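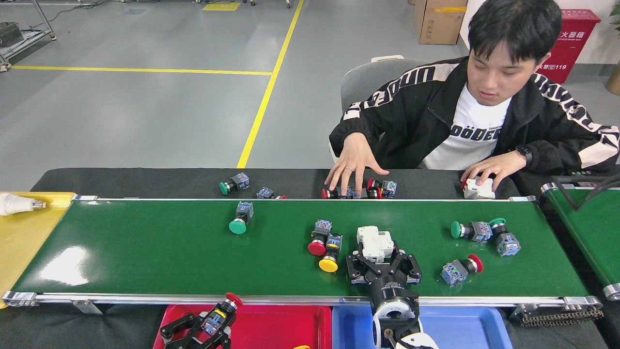 A day at Gredel, with the doors mostly open

6 Dec 2023

The defence ministry has been telling us since June that its new recruitment rules are working. I had my doubts, so when the camp at Gredel announced an open day for press, councillors and anyone thinking of joining up, I put my name down and got on the early train.

The train only goes as far as Rurkano. After that it was a coach with steamed-up windows and a lieutenant who read out the rules for visitors: no phones in the radio building, no wandering off, lunch at half past twelve. There were two coaches and ours was half full. I was later told that 152 people had come, which may well be true if you count the band.

The talk

We began in the gym with a talk from Ezequiel Miranda, who runs recruitment for the region. He is a good speaker and he had a big number to show us: 1536 applications under the new rules. It stayed up on the screen behind him for most of half an hour.

An application is a form, though. I asked how many of those people had passed the medical, and how many were now in uniform. Miranda said the process was "still moving" and that he didn't want to give a figure that would be out of date by the spring. A councillor in the front row asked the same thing in kinder words and got the same reply. The figure for people who leave in their first year wasn't to be had either.

He was keener to talk about Flekine, the online system that has replaced the old paper forms. It is meant to cut the wait between applying and being called in. A young woman sitting near me said she had applied in June and was still waiting for a date. Miranda took her name and promised to look into it. I hope he does.

The barracks

The tour proper was led by Covadonga Sepúlveda, a captain, and it was by far the best part of the day. She didn't try to sell us anything. Asked if the heating worked, she said it did on the ground floor.

Kirkegaard, the contractor, has redone one accommodation block and we were taken all the way round it. New beds, new showers, a drying room that smelt of fresh paint, lockers that shut properly. I have slept in worse hotels. The block next to it we saw from the path. It had boards over some of the upstairs windows, and when I asked who lived there Sepúlveda said "the second intake" and left it at that. The work on it should begin next year, money allowing. I wrote down "money allowing" because the leaflet we'd been given says the whole camp will be finished by then.

We got a fairly long look at the kitchens, then the assault course in the rain, where a group of recruits went over the wall while we stood under a canvas roof with paper cups of tea. They looked fit and cheerful. They also had an officer standing within earshot every time one of us tried to talk to them, so I can't tell you much about what they think of the pay.

One did say, while we queued for lunch, that he had joined for the driving licence and would see about the rest. It was the plainest thing I heard from anybody all day.

Was it worth going?

Lunch was stew, and good. The afternoon was a film I'd already seen on the ministry's website, followed by questions, cut short so the coaches could leave on time.

I don't think anyone at Gredel lied to us. The people who work there seem to be making a decent job of it with what they have. But over 60 of the visitors were councillors or staff, by the lieutenant's list, and they went home with a folder saying the rules are a success. The folder has the applications in it and a nice picture of the new showers. It has nothing on how many recruits stay - and that's what the rules were changed for.

I've written to Miranda's office asking again for the first-year figures. Anyone who wants to see the camp for themselves can ask at the recruitment office in Rurkano, where they are taking names for the next open day. Take a coat, and sit near the front of the coach if bends make you ill.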